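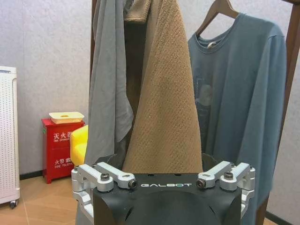 Search this site Enter keywords Go

January | By Inês Leitão

The town library at Drekulbridge lends more than books. Since it reopened its lower floor, residents have been able to borrow sewing machines, cake pans, telescopes and garden tools on the same card they use for novels. The collection now holds 2,000 items, and the loan period is 16 days.

The service was proposed by the Magalhães Foundation, which paid for the shelving and the first year of repairs. Its report to the town council argued that many household goods are used only a few times a year, and that a shared supply would save families both money and closet space.

Demand has been uneven. Pressure washers are reserved well into spring, while the fondue sets have seldom left the building. Staff review the loan records each quarter and sell whatever has not been requested – a practice that drew complaints when a set of croquet mallets was removed.

Repairs remain the largest expense. Under an agreement with Stitent, a local workshop, damaged items are inspected within two working days. Borrowers pay no fine for ordinary wear, but a lost item is charged at half its purchase price, up to a limit of 50 dollars.

The neighboring town of Bravolora has asked to join the program. Its council will vote on a shared catalog in the spring, and 44 households there have already applied for cards.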